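Dirari Users' Group, minutes, September 12, 2024
Present: Motaung (chair), Prieto, Groen, Nkuna (minutes)

1. Disk cleanup tool
Groen ran it on the office PC. It found 2,978 duplicates, 14 of them last month's minutes.

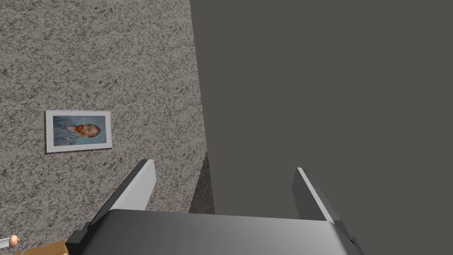

Prieto asked which copy it keeps. Groen will find out, ideally before October.

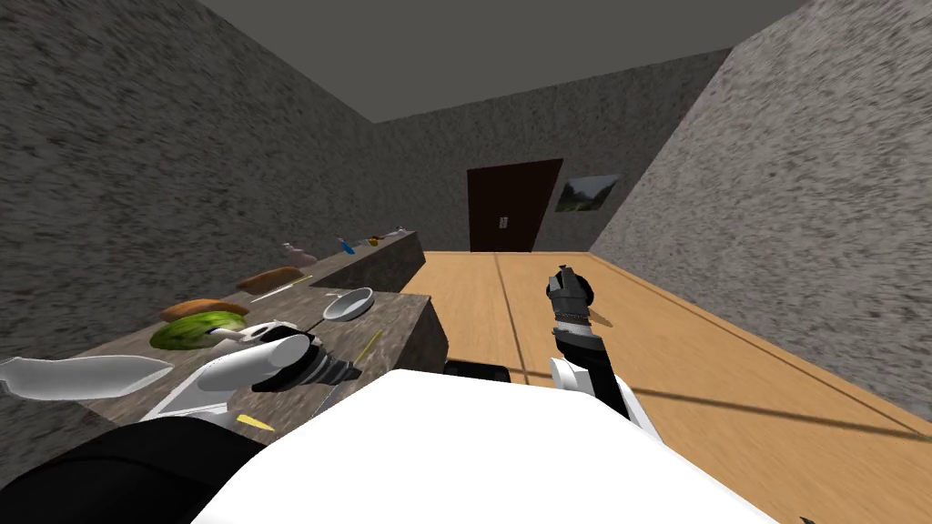 2. Backups
Tustix stays, two votes to one. Nkuna abstained, being mid-restore. Snacks came up; half a green melon on a stone counter was judged beyond our budget.
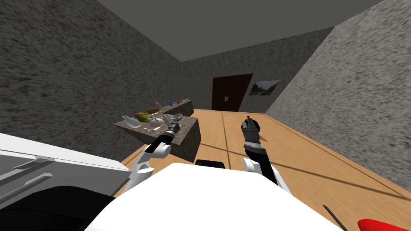 Motaung's restore test took 45 minutes and returned one font.
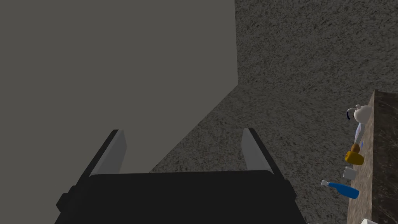
3. Next meeting
October. Groen brings the cable.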